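Grandparents / moving out of state with a grandchild, do I need permission?

marlowsgram
Joined: June
September 8, 2018

Hi all, long post sorry! I have guardianship of my grandson (he's 4) and my sister wants us to come live near her in Endmont, which is over the state line. My daughter gets visits every other weekend. Do I have to ask the court first or can I just tell her we're going? We've been in this apartment so long I have bags of stuff hanging off every hook.
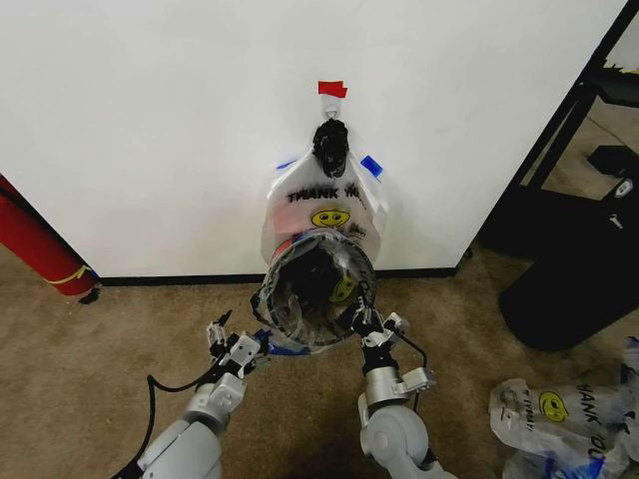 Anyway the lease is up soon and the landlord wants an answer. I'd really like to have him settled before preschool gets going.

Nakpan
Ask first. My order said 30 days written notice and I had to file it with the clerk too. Read yours, the part about relocation is usually near the back.

windoso_dad
Disagree a little. Notice is fine if the other side agrees. My ex signed a one page letter and we never saw a judge.

Nakpan
That's a custody order between two parents though. She has a guardianship, and in a lot of places the court has to okay the move even if Mom is fine with it.

windoso_dad
Fair, I missed that part. Still say talk to your daughter before you pay a lawyer $1,000.

marlowsgram
Found my papers! It says "leave of court" which I guess means yes I have to ask. I called the legal aid office and got a Bernadette Villanueva, very patient with me, and she's mailing the forms.
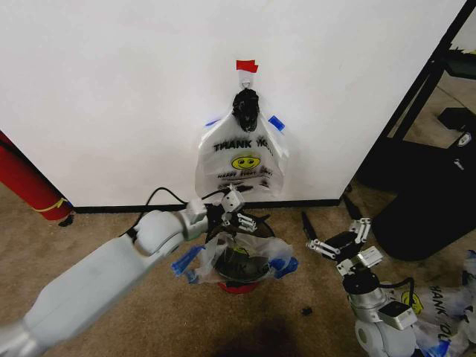

She said my daughter gets 21 days to answer once she's served. So I'm going to ask the landlord for month to month, and offer my daughter longer visits in the summer. Does anybody know who pays for the driving?

Nullilau
We split it and meet halfway at a gas station. Get it in writing.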